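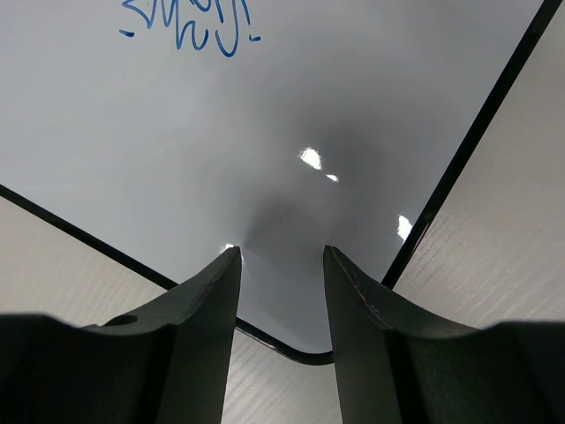

Blue marker on the whiteboard. More below on the schedule.

1/ I've been the one who makes the evening shift schedule at the Fandholm branch library since January. A few people asked how we got from the old system to the new one, so I'm putting it in a thread.

2/ The old system was a spreadsheet. It had 433 rows, and every row was one person on one shift. If someone traded a Monday for another night, you had to fix it in two places. Most of the time it got fixed in one.

3/ Worst result of that: two evenings with no one on the front desk and four people in the back shelving. The branch was open both times. People waited at the desk and then left with no books.

4/ We tried a scheduling app called Morex for a while. It did the job, but it wanted everyone to log in on a phone, and a third of our evening staff don't want work on their phones. I don't blame them. I don't either.

5/ So we went back to paper. One sheet per week, posted by the time clock, names across and hours down. If you trade, you cross out your name, write in the other person's and both of you put initials next to it.

6/ The initials matter. Before that we had trades where only one side knew about it.
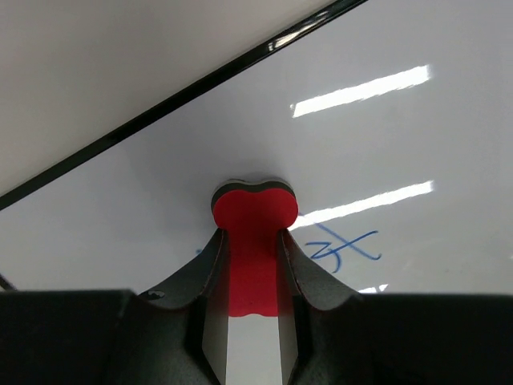
Filed under: Work, Scheduling

7/ Next question I got was about how many people you need in the evening. Our branch gets more than 3000 visits in a normal month. The hours from 5 to 7 are heavy and after that it drops off fast. So three people until 7, two until close.

8/ I used to put the third person on the late end, for closing. That was wrong. Closing takes 20 minutes if the carts are already done – the carts are what take the time, and those pile up before 7.

9/ The Zususeck branch does it differently. They have one long shift and one short one and the short one floats. They have a bigger building and a kids' floor, so I wouldn't copy it straight across.

10/ Holds are their own problem. Last count we had 494 on the hold shelf, and the shelf is built for fewer than that. I now give one person holds and nothing else for the first hour. Before, everyone did a few and the alphabet fell apart somewhere around M.

11/ For time off, I take requests until the 15th for the month after. If two people want the same night, whoever asked first gets it. I write the date on the request when I get it so there's no argument. Someone suggested going by seniority and I said no, the newer people would never get a Friday.

12/ Things I still haven't fixed: sick calls after 3 pm. We have a call list but it's the same two people who pick up every time, and they're getting tired of it. I'm thinking of a paid on-call night, but that has to go through the budget.

13/ Also the paper sheet gets coffee on it. I print two now.

14/ If your branch does on-call evenings, please reply and tell me what you pay for them and how far ahead people sign up. I need something to show my manager before the next schedule goes up.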